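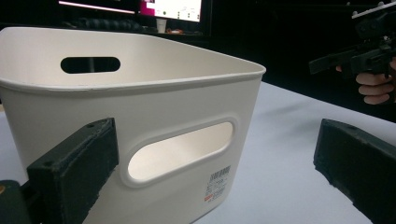
White bins go out to Anard households this month

ANARD – The first load of storage bins for the town's spring clear-out is in, and they go out starting 9 a.m. from the old Lengyel shop on the corner. One per household. Bring something with your address on it.

The bins are white plastic, large, rounded corners, an oval handle hole on opposite walls for the carry. Leave the label on for now please, the desk needs it when you sign.

There are 197 in this first load. Another 80 are on order from Zunier and should be here before the month is out, though no delivery date yet. If you miss out, put your name on the sheet by the door.

"People have been asking since the winter," said Lerato Kruger, who runs the clear-out for the Skultorer neighborhood group. "Closets, garages, the stuff under the stairs. Fill it up and we'll come get it."

What goes in: clothes, bedding, toys, books, kitchen things in working order. What doesn't: paint, batteries, anything with glass that's allready cracked. Shoes tied in pairs. Last year a lot of singles turned up and most of them had to be thrown out.

Pickup is curbside, 3 rounds, first one on the north side of the tracks. Have the bin out by 11 a.m. Don't fill over the rim – they get stacked in the truck and anything sticking up gets crushed. Name and street on a piece of tape, on the long side.

Bins come back to you empty after sorting, and they are yours to keep. Apartment buildings can ask for extras, but only after the second load is in.

Helpers still wanted for the sorting tables, mornings mostly. Ask for Kruger at the shop. Parking is round the back, the front is loading only untill noon.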